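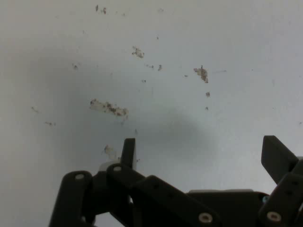
It was the cucumber that did it. On Thursday, with 40 picks done and Babita Nautiyal already talking about lunch, our arm stopped dead above the chopping board and declared a grip force fault. Then it declared it again. Abhishek pressed reset, as one does, and it went down at full speed instead of at the polite crawl we had set, and squashed a perfectly decent cucumber into the board.

No fingers were involved, thank goodness, though Madhu's had been in there a minute earlier, straightening the potato. I have thought about that minute quite a lot.

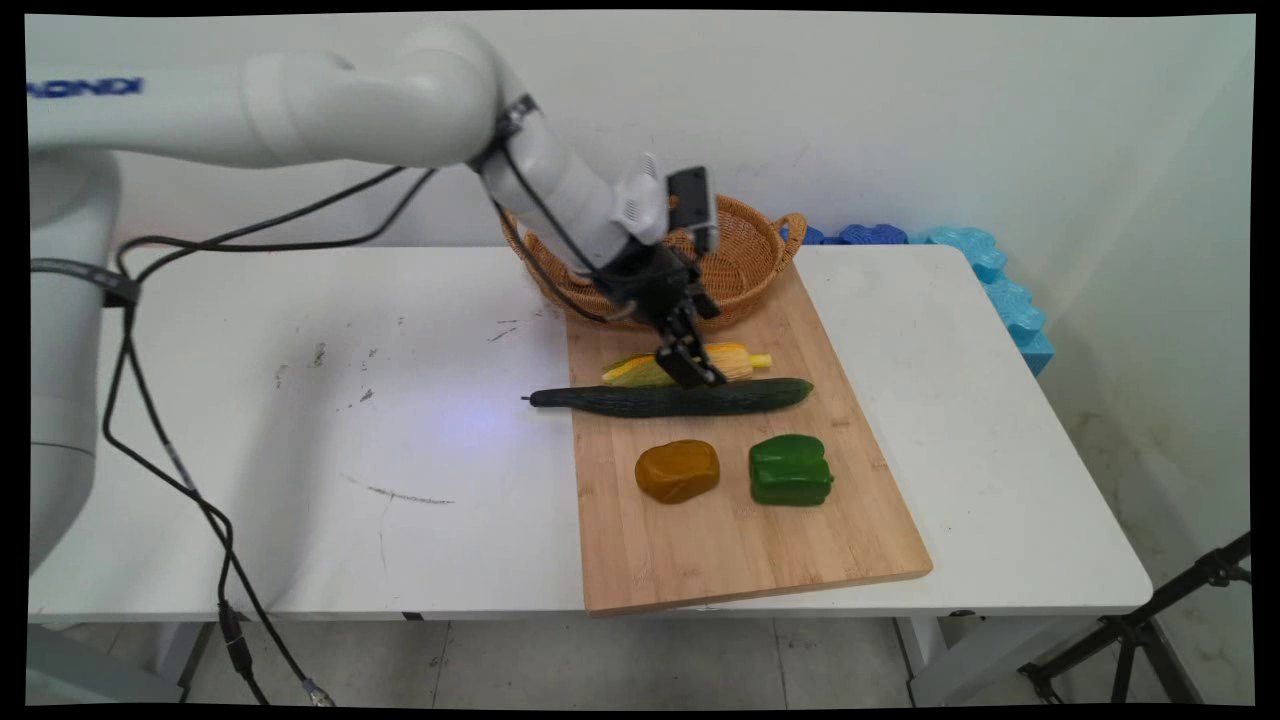
Picking up the corn, bamboo board and all.

The cause was dull. Our speed limit lived in the task script, and a reset after a fault threw the script away and went back to the default. So the one moment you'd want the thing to be slow was the one moment it wasn't. Harish had written this down in February, in a note called "misc 2", which we had all agreed to read.

The force fault itself is still a bit of a mystery. I blame the cable. Babita blames me.

We've now put the limit in the controller, where a reset can't touch it, and hands stay off the table until someone says "clear" out loud. Senga MacLeish feels silly saying it and mumbles, so we make her say it twice. The next cucumber goes in on Monday's shopping.

Recent posts
The Flutar gearbox, part 5
Why I no longer lend out the torque wrench
A wet weekend in Bridden
300 grapes and a suction cup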